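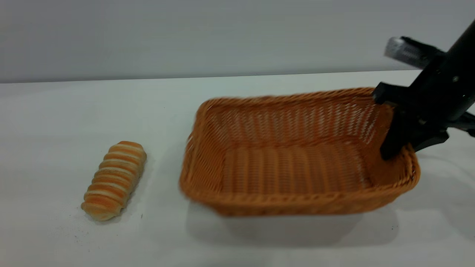
The bread table: one roll, one basket and the arm with its gripper at the basket's rim.

Fleris Student Robotics Club: Frequently Asked Questions

Who can join?
Any student at the school. You don't need to have taken a programming class. We have 18 members this year, and most of them started with no experience.

When do you meet?
Twice a week after classes, from 3:30 to 5:30 p.m., in the workshop next to the art room. During March we stay until 6:30 to get ready for the Grellska meet.

What is the bread task?
It is our project for the Grellska meet. The arm has to deal with a bread roll and a woven basket on a white table. Teams get 12 tries and are scored on where the roll and the basket end up. Knocking the roll off the table scores zero for that try.

Why does the arm take the basket by the rim?
The gripper has two fingers, and the rim is the part of the basket they fit over most easily. Teams may try a different hold if they write it up first.

Do you use real bread?
Yes. Bring a fresh roll if it's your team's turn. Wipe the table when you finish, crumbs included. Please don't eat the rolls after they have been handled.

How many practice runs have you recorded?
1176 so far. The goal for the fall was 1000. Each run goes in the log with the team name and the result, including the failed ones.

Do I have to write code?
No. Some members run the table and keep the log. Everyone learns to use the stop button before working near the arm.

What does it cost?
There are no dues. Families pay for lunch on the day of the meet.

Can parents visit?
Yes, after 5 p.m. Sign in at the front office and stay behind the yellow line while the arm is on.

Who do I contact?
Maricruz Cervantes is the faculty adviser. Koen Timmermans handles the practice schedule and team changes. Leave a note for either of them at the workshop.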